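Tuesday, Jurton kitchen cell, notebook p. 62

Morning. Went through the cell rules again before powering up, wanted to see which ones we follow and which ones we just say we follow. Draft goes to the Adedville people end of April so this needs to be honest.

Rule as written in the Tarnine draft: "work area clear of items not in the task." Too vague. Two of us read it two different ways last week and ran the same task with different counters. Numbers not comparable. Threw out one set.

Proposed wording, rough:
- anything inside reach of the arm is either on the task sheet or it comes off
- anything outside reach can stay but gets noted on the sheet, by name, left to right
- glass never in reach, even if its on the sheet, unless the task is about glass
- appliances unplugged at the wall before arm power. At the wall, not just switched off. Checked by the person who is NOT running the arm

Argued about the last one with myself. Slows the start down. Keep it anyway.

Reach limit: we set it in software but there is no line on the counter, so the person laying out the props is guessing. Tape line? Tape on the marble pattern gets hard to see, need a dark color. Corner marks would do, full outline gets in the way of the cutting board.

10:40. Arm over the board, layout for the bowl task. Back row left where it was: bottle, mugs, tea, jars. Plate of play fruit over on the right. Going by the new wording the clear containers at the back need a check against the reach limit before anything else, didn't have the tape so used the limit numbers and a ruler. Slow.
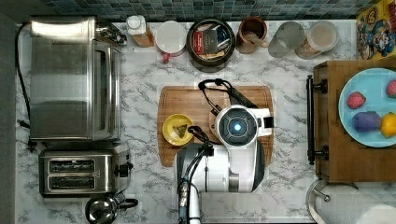

Bowl task layout, arm over cutting board, blue ring lit. Toaster and toaster oven at left, play fruit at right.

Ring light. Draft says "status light shall be visible to the operator." Visible from where? Light faces one way and the head turns. From the stool you lose it for part of the motion. Want: visible from the operator position through the whole motion, or a second light on the controller. Also write down what the colors mean ON THE SHEET, posted in the cell. Right now it lives in the manual and in our heads. A visitor would have no clue if blue is good.

Cables. Bundle goes up and over behind the head. My worry is the wrist turning past where the slack runs out. Add to pre-run check:
1. hand-guide wrist through full range for the task, slow
2. watch bundle, not the gripper
3. nothing tall under the loop
4. look at the clamps, wiggle each one
Number 3 is the one we skip. Also the toaster oven cord loops down at the counter edge, so separate line for appliance cords: tied back or removed. Nothing in Tarnine about cords that aren't the robot's. Should be.

Speed. Limit for the cell is what it is, not touching it. But the draft lets you raise speed after 6 clean runs. Clean by whose count? Suggest: 6 in a row, same layout, same operator, any stop resets to zero. And a nudged object counts as a not clean run even if the task finishes. People will grumble.

Stops. Log so far has 2,165 runs in it, 13 stops with no reason filled in. That is on us. Make the reason field required, with "don't know" allowed, otherwise people will make something up just to close teh form.

Food. Real food vs props is not covered at all. If real food goes on the board then the board, the bowl and the gripper pads need a wipe-down rule and nobody eats any of it after. Props only need a wipe once a week. Sheet should have a box: real / prop / both. Paper towels stay by the counter but the roll goes outside reach too.

Afternoon. Sent the wording changes to Gündoğdu for the second opinion, they run a similar counter and their checklist is half the length of ours. Want to know what they dropped and why.

To do
- dark tape, corners only
- status light color chart, print and post
- new columns on task sheet: in reach / out of reach, real / prop
- required reason field
- cord ties
- ask if unplugged-at-wall check can share a line with the e-stop test, which we do first thing anyhow
- redo last weeks bowl runs once the tape is down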